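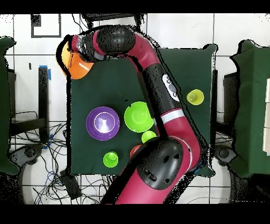

4.2 Was ist eigentlich noch orange?

Bevor ich zu den Ergebnissen komme, muss ich kurz von meinem größten Irrtum in dieser Untersuchung erzählen. Ich war nämlich fest überzeugt, dass Orange die einfachste Farbe im ganzen Fragebogen wird. Rot, klar, da streiten sich alle über Bordeaux und Weinrot und Kirsch, und bei Blau und Türkis war ohnehin Ärger zu erwarten (siehe 4.1). Aber Orange? Orange heißt doch wie die Frucht!

Verschickt habe ich im Projekt Cesero 500 Bögen, zurückgekommen sind 288, und in denen stehen zusammen 1353 freie Farbbenennungen für Haushaltsgegenstände. Gefragt war ganz schlicht: »Nennen Sie Dinge aus Ihrer Küche und schreiben Sie die Farbe dazu, so wie Sie sie zu Hause sagen würden.« Mehr nicht, keine Farbtafeln, keine Auswahlliste. Mir ging es ja um die Wörter, die am Küchentisch tatsächlich fallen, und die kriegt man mit Tafeln schlecht heraus, weil die Leute dann anfangen zu vergleichen und sich Mühe geben. In 138 Benennungen kommt »orange« in irgendeiner Form vor, und diese Formen haben es in sich: orange, orangen, orangene, orangsch, gelborange, »so ein Apfelsinenton«, einmal auch »Möhre hell«. Mit der Beugung allein könnte ich ein eigenes Kapitel füllen. »Die orange Schüssel« steht bei den Jüngeren neben »die orangene Schüssel«, oft im selben Bogen und zweimal sogar im selben Satz.

Spannend wird es an der Grenze zu Gelb. Wer eine Schale täglich benutzt, nennt sie gern nach ihrer Aufgabe und lässt die Farbe ganz weg (»die Salatschüssel«). Sobald aber eine zweite in der gleichen Größe dazukommt, muss die Farbe her, und dann wird im Kontrast benannt: Steht eine gelbe daneben, heißt die andere orange, auch wenn sie allein im Schrank vielleicht als »dunkelgelb« durchgegangen wäre. Im Verleihkatalog der Firma Drerance habe ich das übrigens genauso gefunden, dort heißt derselbe Becher in der Kinderserie »sonne« und in der Gartenserie »mandarine«. Eine Verkaufsabteilung darf das. Für meine Kodierung war es eine Katastrophe, und ich habe die Katalognamen am Ende getrennt erfasst (Kodierschema im Anhang B, Spalte 7).

Dazu kommt der Untergrund. Den hatte ich im ersten Durchgang glatt vergessen, und dann fiel mir auf, wie viele Leute ihn von sich aus erwähnen: »auf der Wachsdecke sieht sie roter aus«, »auf dem hellen Tisch eher gelb«. Einen kräftigen Ton auf dunkelgrünem Stoff zeigt Abb. 3, und da käme ich selbst nie auf »dunkelgelb«.

Abb. 3: Kunststoffschalen und -becher auf dunkelgrünem Tischtuch, darunter eine große Schale in Orange.

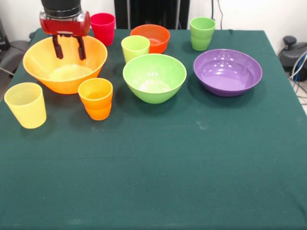

Kobori, im Mai

Aus meinem Feldheft, leicht gekürzt. Vormittags drei Küchen, alle in derselben Straße. In der ersten wird »orangsch« gesagt, ganz selbstverständlich, und zwar für alles zwischen Aprikose und Ziegel. In der zweiten lacht man darüber und sagt »orangefarben«, schreibt auf den Bogen dann aber doch »orange«. Notiz an mich: Gesprochenes und Geschriebenes unbedingt auseinanderhalten! In der dritten Küche gibt es das Wort gar nicht, da ist die Rührschüssel »die rote«, und die wirklich rote ist »die andere rote«. Ich habe nachgefragt, ob das nicht verwirrt. Antwort: »Wen denn?«

Mit dieser Notiz im Kopf bin ich noch einmal durch die Bögen gegangen und habe alle Haushalte markiert, in denen mehrere Personen unabhängig voneinander dieselben Gegenstände benannt haben. Viele sind es nicht, deshalb rechne ich hier auch nichts vor. Auffällig ist trotzdem, dass innerhalb eines Haushalts große Einigkeit herrscht, selbst bei Benennungen, die von außen schief wirken. Die Sammlung Skolladum, aus der ich die älteren Haushaltslisten habe, legt dasselbe nahe: Dort zieht sich ein »gelber Topf« durch mehrere Listen, den eine spätere Hand am Rand als »orange!« verbessert hat. Welche Hand da verbessert, weiß ich leider nicht.

Für die Auswertung in 4.3 fasse ich alle gebeugten und mundartlichen Formen unter ORANGE zusammen, lasse die Vergleiche mit Obst und Gemüse aber als eigene Gruppe stehen. »Möhre hell« bleibt vorerst unkodiert.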